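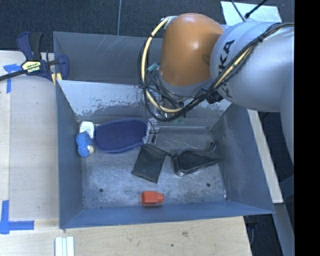
The KUKA arm over the picking bin at Dellent's workshop.

The woman who teaches robots at Dellent would like it known that she was hired as an engineer. "My mother thinks I play video games," she says. "I've stopped correcting her."

Her day goes like this: she steers the arm with a pair of hand controllers, picks something out of a metal bin, puts it somewhere else, and does it again. The current job, for a returns warehouse called Hustgate, wants 200 good runs per item before anyone trains anything. She is on item 44.

"Bottles are polite," she says. "Slippers have opinions." Soft things fold, flat things lie down and refuse to be picked up, and the arm learns her bad habits along with the good ones. For a week it paused before every grasp -- she had been reaching for her coffee.

Why not push the arm around by hand? "We tried. It's lovely for 2 hours. Then your shoulder files a complaint." It also put her elbow in half the recordings.

Does she expect to be replaced by her student? She considers the bin for a while.

"It still can't do the pouch," she says, and picks up the controllers.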